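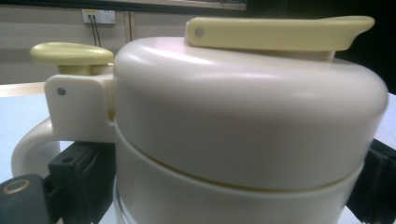 Why do some protest groups continue for years, when others stop after one march?

Most often it depends on the work between the marches. A group that meets regularly, and that teaches its new members how to speak and how to plan, can survive a lost campaign.

Week 2: Young people in local campaigns
Lecturer: Alcides Evangelista

Our case for this week is the school bus campaign in Storkeck. In August the town council decided to close the evening line to Tralov. Many pupils of the secondary school used this line to come home from work or from sport. Their first meeting had 17 people. The petition, which was handed in before the council voted again, had 2494 signatures.

Terms to know before the seminar:
Grievance: the thing people are angry about.
Framing: the way in which a group explains its grievance to others. In Storkeck the pupils spoke first of "our bus", later of "safe roads at night", and then the parents joined.
Repertoire: the forms of action a group knows and is ready to use.

Please read Deligiannis, chapter 11, on family and activism. She argues that children of organisers learn the habits of meetings very early. Dadel does not agree and gives more weight to the school. Read both texts before Sunday and write one page about which of them explains the Storkeck case better. You may write in note form, but the page numbers must be given.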